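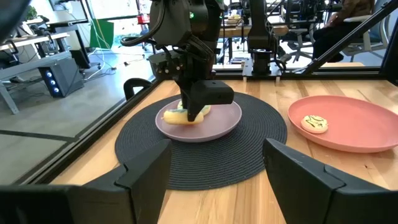
A placemat is a flat cover laid on a table to mark one diner's place and to protect the surface under the plate. The round placemat is the best known alternative to the rectangular kind, and it has a following of its own among people who love setting a table. Its great charm is the way it frames a plate: a circle inside a circle, with an even border showing all the way around. Color plays a big part in this. A black mat with a ribbed, concentric weave makes a mauve plate stand out strongly, even with only a couple of small decorated bites on it, while a coral-pink plate set straight on pale wooden planks has a softer and more casual look. Both approaches are common, and many tables mix the two.

Shape and size

Round mats are usually made wide enough to leave a visible ring around a dinner plate. On a small plate the ring becomes very broad, and some people enjoy this so much that they choose dessert plates on purpose. The drawback is at the sides. A rectangular mat has room for a knife and fork, but on a round one the cutlery often ends up half on and half off, or entirely on the bare table. Neither is considered a mistake in everyday use.

Round mats suit round tables especially well, as their edges don't leave awkward wedges between neighbors. On a long plank table they break up the straight lines of the wood, and the effect is lovely.

Materials and weave

Common materials include cotton, jute, paper cord, seagrass and various plastics. Most round mats are built in one of two ways. In the first, a cord or braid is coiled from the center outward and stitched to itself as it goes. In the second, ribs are worked in rings with finer strands passing between them. The two can look very alike from across a room, and turning the mat over is the quickest way to tell them apart.

The Sidon pattern, a tightly ringed mat in a single dark shade, is a favorite with collectors. Serkura mats are looser and thicker, with a border of 4 raised ribs, and they lie flat only after a few weeks of use. The Yeom workshop makes a thin version, nearly as smooth as cloth – a wonderful thing to handle.

Eamon Corrigan, whose private collection holds 1,469 mats, has sorted 382 of them by the number of rings and the direction of the coil. His handwritten notes were copied out in April and remain the fullest record of the Ollero mats, which were sold in one run of 500 and never carried a label.

Use with bowls and plants

Although made for plates, round mats are just as handy under serving dishes and low bowls. A wide bowl on its own can slide on smooth wood, and a woven mat gives it some grip. Mats in dark shades also help to tie together a table where the dishes are all different pastels. A small potted plant is a popular companion, set either on a mat of its own or directly on the wood.
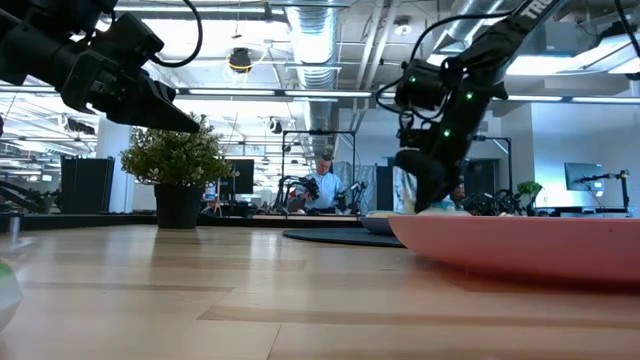 Salmon-pink and pale gray-blue bowls with a dark round mat and a potted plant on a light wood table.

Care

Woven mats should be shaken out after meals, as crumbs settle between the ribs. Cotton ones can generally be washed by hand in cool water and dried flat. Seagrass and paper cord do better with a damp cloth and should never be soaked. Plastic mats can be rinsed under the tap and stood on edge to drain.

Storage matters more than most owners expect. A round mat that has been folded even once may keep the crease for good, and coiled mats left leaning against a wall tend to sag into an oval. Stacking them flat in a drawer, with the heaviest at the bottom, keeps the edges true. A mat that has started to curl can often be rescued by leaving it overnight under a large book.

See also: Charger plate; Coaster; Table runner; Trivet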